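3. The Student Simulation Project

3.1 Setting and organization

The work reported in this section was carried out within the robotics course at Enham, where students in the final term complete a group project in place of a written examination. Teams were asked to prepare a robot arm for a table-clearing task, first in simulation and afterward on the arm kept in the teaching laboratory. The course had used the Larside simulator in earlier years, but only for short exercises on joint motion. The project described here was the first in which students built their own scenes, placed the objects, and collected the runs used to train a controller.

The class consisted of 39 students divided into 8 teams. Each team received the same arm model, the same gripper, and a common library of object models. The library was drawn up by the teaching staff in October and was not changed once the project had begun. Teams were free to choose the starting position of every object and the position of the viewpoint attached to the arm.

3.2 Preparation of the scenes

Students were instructed to begin with few objects and to add others only when the arm could complete the task reliably. In practice, most teams moved to crowded layouts early. The course guide had warned that a viewpoint placed close to the gripper gives large views of nearby objects and leaves little of the surrounding space visible. Several teams accepted this limitation, as the close viewpoint made it easier to judge the distance between a finger and the object to be grasped.

A second difficulty concerned the quality of the models. Textures in the common library came from different sources and did not always meet cleanly at the edges of a part. Teams were permitted to leave such faults in place, provided that they recorded them in the project log. The staff took the view that a controller trained only on clean surfaces would be of limited use in the laboratory — a position that was discussed at length with the students and was not accepted by all of them. 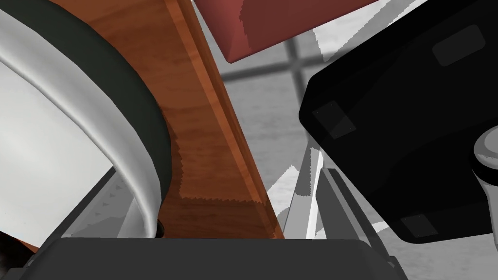

Each team was required to submit 800 recorded runs, together with a short statement of how the starting positions had been chosen. Runs in which the arm failed to grasp the object were to be kept and marked as failures. Two teams had at first deleted these runs and were asked to repeat part of the collection. The final submissions were stored on the Antunes server under the number of the team, and were closed to further changes on 2019-05-18.

3.3 Review of student work

Submissions were reviewed in two stages. In the first, members of another team replayed a selection of the runs and noted any in which objects passed through one another or moved without contact. In the second, the staff examined the project log and compared it with the scene files. The review form was adapted from the one used in the Clitavell student competition, with the section on hardware costs removed.

Figure 1. View from a simulated scene, with one finger of the gripper along the lower edge and a wooden plank crossing the center. A stepped boundary between darker and lighter wood tones is visible on part of the plank.

Students reported in their logs that contact settings took more time than any other part of the work. Flat, thin parts were named most often as a source of trouble, followed by curved containers. The logs varied greatly in length and detail, and the results given in Section 4 are therefore based on the recorded runs alone.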